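3.2 Workstation setup and routine care

All recordings were made at a single workstation, referred to below as the Norus cell. The cell was built to let one seated operator work with a hand-held gripper on small household and personal items, and to let another member of the group return it to the same state before the next session. This section describes how the cell is laid out, how the gripper is handled, and how faults were dealt with during the study. The recording software is covered in Section 3.3.

The work area is a large, pale board placed on a table and bordered on its left and right by aluminum rails. The rails serve as the reference for everything else in the cell. Objects are placed by measuring from the rails, and the board is checked against them at the start of each day. An earlier version of the cell used tape marks on the tabletop for this purpose. The marks wore away under repeated cleaning and were abandoned in October, before any of the data reported here were collected. Black curtains are draped around the station to keep changes in room light from reaching the board.

The gripper is held in both hands. It has a body on the left and a body on the right, with a short linkage between them, and a cable runs from each. Figure 4 shows it in use on one of the grooming items, a makeup brush. Thin, light handles of this kind were the most demanding objects in the set. A small error in the alignment of the jaws lets the handle turn during a lift, and the turn is easily mistaken for a movement made by the operator. For this reason the brush was adopted as the check object for the cell as well as a task object.
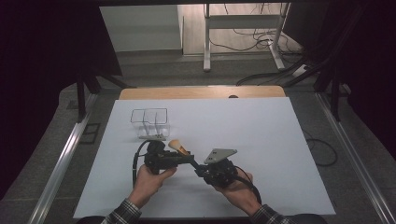

Figure 4. Two-handed operation of the gripper at the Norus cell, with a makeup brush held in the jaws. A clear divided organizer stands on the board behind the gripper.

Before each session the operator carries out a short check. The jaws are wiped with a dry cloth and closed on nothing, and the reading at full closure is compared with the stored value. The brush is then picked up by the handle, raised, tilted in both directions and put down again. If the handle turns in the jaws during this sequence, it is repeated once. If the handle turns a second time, the session does not begin until the jaws have been adjusted. The result is entered in the cell log with the operator's initials. Operators were asked to record failed checks in full, including those that were cleared by cleaning alone.

The exposed screws on the right body require regular attention. The gripper is turned and tilted many times in an hour, and early trials showed that screws tightened by hand did not hold. A thread-locking compound supplied by Hinds was applied to all screws that are not removed in normal service. The remaining screws are tightened every 100 recordings with a preset driver. They are always tightened in the same order, starting nearest the linkage, so that the plates are not drawn to one side.

Cable strain was the most common cause of lost work. In the first layout both cables left the gripper toward the same side, and an operator reaching across the board would pull one against the other. The cables are now led away separately, with enough slack for the gripper to reach the far edge of the board. Slack must be checked whenever the table is moved. A cable that is too long causes trouble of its own, as it can drag over the board and shift a light object before the operator reaches it. The present lengths were settled by trial and are given in the appendix.

Of the 42 faults entered in the log, most were traced to a cable or a connector and were corrected at the station. Only two required the gripper to be taken out of service. In the first, a connector on the left body had worked loose inside its housing and gave a signal that dropped out when the gripper was tilted. The housing was opened, the connector was seated again and a clamp was added behind it. In the second, the linkage had developed play after a fall to the floor. The part was replaced with one cut to the same drawing by Rernusico, and the closure value was measured again before recording resumed. Each repair took about 2 hours, including the full check that followed.

Recordings made between the last passed check and the discovery of a fault were set aside and reviewed by a second member of the group. Where movement of the handle could be explained by the fault, the recording was removed. Where it could not, the recording was kept and marked. This rule was applied to every fault, however small - a strict reading of the log was preferred to a case-by-case judgment made after the results were known.

The check procedure was written by Ida Engelhardt and revised by Tane Pomare following the linkage repair. The revised version, dated February 2025, is the one in current use at the cell.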